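Ticket 3706: Tablecloth order, incorrect fabric finish
Last updated: 2026-03-06

Reported by: Amarachi Ogbonna, Brellgate Catering Supply
Assigned to: Wian Shabalala, Umico Customer Care

The customer reports that two of the cloths delivered under the April contract have a plain finish. The order specified the wipe-clean finish for all items. The pattern and size are correct.

Step 1. Packing slip checked against the order. Item codes match.
Step 2. Warehouse asked to inspect the remaining stock. Three cartons were found with the wrong finish label and have been placed on hold.
Step 3. Customer asked to confirm the pattern supplied. Confirmation received. 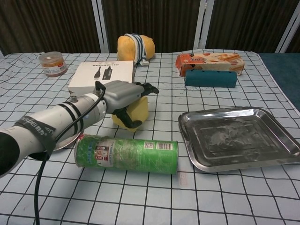

Attachment 1: Grid pattern, black on pale blue-white.

Replacement cloths have been approved by Yetunde Akande. The customer is asked to keep the original items until a return label is issued.

Status: Pending shipment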